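Forkley Water Users' Group
Minutes of the meeting held July 17, 2021

Present: Rosemarie Voß (chair), Ihor Hutsuliak, Britta Fröhlich, Malte Kramer (minutes)
Apologies: Munther Bataineh

1. Minutes of the February meeting
Agreed, though Ihor still disputes the wording on the Girnia pump.
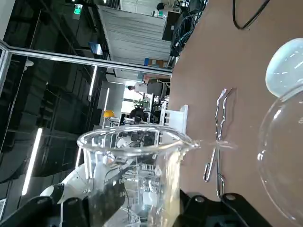

Clear liquid going from beaker to flask.

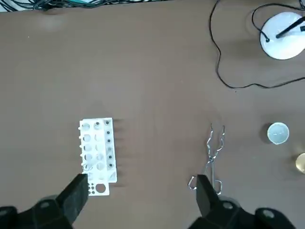
2. Hardness of the supply
Meinecke want 4000 for a softening unit. Britta asked what figures the price rests on. Their letter says "marked improvement" three times and gives no reading before or after. Rosemarie said 27 households had complained of limescale. Ihor said people complain of limescale everywhere and a kettle can be descaled with vinegar.
Malte to ask Meinecke for readings. No money to be promised.

3. Feden filter jugs
Offer of 20 jugs at a discount. Britta could not find the discount. Declined.

4. Reserve
Rosemarie proposed moving 1000 to the repairs fund. Ihor doubted it would stay there. Carried, Ihor against.

5. Any other business
Munther's note on the leaking stopcock was read out. It was the same note as last time. Britta will go and look at it herself.

Next meeting to be fixed once Meinecke reply.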